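Chapter 4
The Second Pair of Hands

When Boltel put an arm on its desktop repair bench, management promised that no job would change. Iolanda Queiroz, who had opened 2,736 computers by then, went home and updated her résumé. 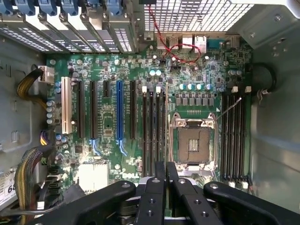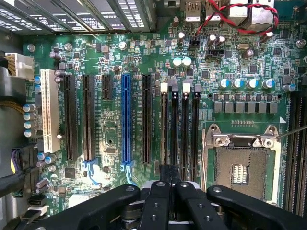
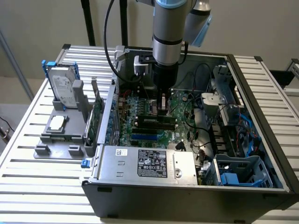
Figure 4.1. Bench work at Boltel: the gripper over an open computer.

She kept the job. It now included waiting, watching, and writing up the arm's mistakes on a form designed for hers. This chapter asks who should have redesigned the form.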